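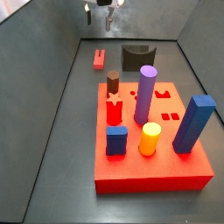
Follow focus

3 min read

A follow focus is a mechanical or motorized device that lets a camera operator or assistant turn the focus ring of a lens without touching the lens itself. It is used mainly in film and television work, where focus must often change during a shot.

Mechanical type

The basic unit clamps to a pair of rods below the lens. A hand wheel turns a set of gears, and the last gear meshes with teeth on the focus ring. Most cinema lenses have these teeth cut into the barrel at 0.8 module pitch. Still photography lenses usually lack them and need a separate gear ring, which is clamped or slid over the barrel.

A white disk behind the hand wheel can be marked with a pen. The assistant measures the distance to each actor position in rehearsal and writes a mark for each one. Marks are wiped off when the lens is changed.

Play in the gears, known as backlash, is the main fault of low-cost units. It is felt as a short dead zone when the wheel changes direction. The Widmer unit, an early rental model, reduced backlash with a spring-loaded second gear – a layout later used in the Drakora 8.

Wireless type

A wireless system replaces the hand wheel with a motor on the rods, a receiver on the camera and a handheld control. Before use, the motor is driven to both ends of the focus ring so that the system can store its limits. This step is called calibration. Lenses without hard stops must have their limits set by hand.

The Zullance system stores maps for 215 lenses and has a stated range of 700 meters in open air. Range indoors is much shorter. Sument motors can be used with the Zullance receiver through an adapter cable, but calibration must then be started from the handset.

Use with stabilizers

On a body-worn or handheld stabilizer, touching the lens would disturb the balance of the camera, so a wireless unit is normally used. The motor is mounted before balancing, and its cable is left with enough slack to clear each axis.

Comments (2)

Vignesh Iyer: The adapter cable also needs the newer receiver firmware. Ours would not calibrate without it.

gearpull: Could you add a section on marking tape for the wireless handsets?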